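Society > Newsletter > Minutes

November 2024
Minutes taken by Maximiliano Espinoza

Drornavetti Allotment and Garden Society, autumn general meeting

The chair opened by thanking everyone for coming out on such a filthy evening, and especially those who brought cake. The minutes of the last meeting were agreed, once the spelling of Mrs Núñez's name had been put right – with our apologies to her.

Water. The new standpipe by the Tosedero gate is now in use and much admired. The bill for the summer came to £116, rather less than we had feared after that long dry spell. Members are kindly asked to bring their hoses in before the first hard frost.

Seed order. We had a long and very enjoyable discussion about potatoes, which the chair let run on a good while. It was agreed to order the Drusine earlies again, as well as 20 nets of onion sets. Orders and money by the end of February, please. 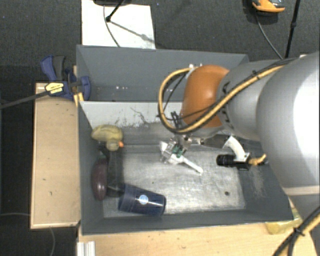 Issue 20, page 4

Hedge. The bottom hedge is now leaning well out over the lane and the parish has written to us, quite politely. Two quotes were read out and the cheaper one, at £500, was accepted on a show of hands. The work will wait until the birds have had the last of the berries.

Open day. Plant sales and teas together raised nearly £4,000, a lovely result, and there was warm applause for the tea tent. Mr Núñez asked whether we might have more shade next year, and will find out what it costs to hire an awning.

Any other business. A green-handled fork has been left in the shed and would like to go home.

The meeting closed at nine.

Contact the society | © Drornavetti Allotment and Garden Society | Back to top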